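A morning at the Akano work floor

On 4th April I went to the open day at Cletora, which has its workplace in the old textile building in Alcantara. The company prepares training recordings for robots that will later do small jobs in canteens and break rooms. I work in a canteen kitchen myself, so I had my own reasons to be curious. I wanted to see what people do there all day, and whether they like it.

We were a small group. First we got coffee and a short talk about the project, called Akano. It began in March of last year. In the talk they said that one simple task needs 1000 good recordings before it is useful, and a more difficult one needs 2000. Every one of these is made by a person, by hand, at a table.

After the talk we went to the tables, which stand between dark curtains. The task of the day was paper cups. The operator holds the gripper with both hands, takes a cup, and brings it to the holder, where the cups should stand upright. It looks very easy. When I was allowed to try, I pressed too hard on my first cup and it was not round anymore. I was told that everybody does this in the beginning, and that a bad recording is also marked and kept.

At another moment I looked from much closer, on a screen that shows what the tool itself sees. There you do not notice the person. You notice the fingers, the wood of the table, and how much of the view is taken by one light tube.
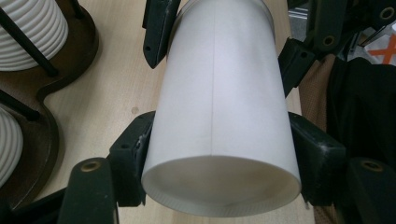
What the operators told us

I spoke with two of them in the break. One worked before in a packing hall and said that the new job is lighter for the back but heavier for the eyes. The other said the wrists get tired first. They now change tasks after every 3 sets, and this rule came from the operators, who wrote it on the board one evening and waited to see if somebody would remove it. It stayed.

They also had an opinion about the speed. In the first months there was a number to reach each day, and people hurried. The movements became short and nervous, and the recordings were not good to learn from. Now the number is gone for new tasks and comes back only when a team feels ready. I liked to hear this, but I must say that one of them did not fully trust it. "It can come back quickly," this person said.

I asked if they are not afraid to teach a machine the work of other people — maybe my work. The answer was calm. The partner firm, Clomement, runs canteens and says it cannot find staff for the early shift. I know this problem from my own kitchen. Still, I think the early shift is also where many of us started, and I did not get an answer about what a beginner will do in 5 years.

Before lunch we came back to the cups. A third one was between the jaws, lying on its side, and the holder in front already had a short stack and a single cup. I stayed there longer than the rest of the group. 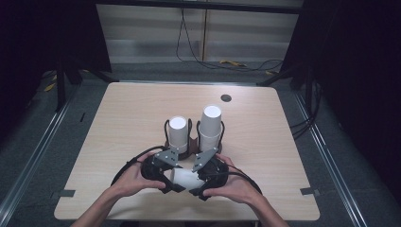 Text and pictures: the author of the Alcantara Canteen Notebook

The visit finished with soup and bread in their own canteen, served by people. I asked the woman at the counter if she had visited the tables upstairs. She had, and she said that the cups in her kitchen are never so well arranged.

If you want to go, the next open day will be in autumn. Wear comfortable shoes, and ask to try the gripper early, before the line is long.

Contact | © Alcantara Canteen Notebook | Back to top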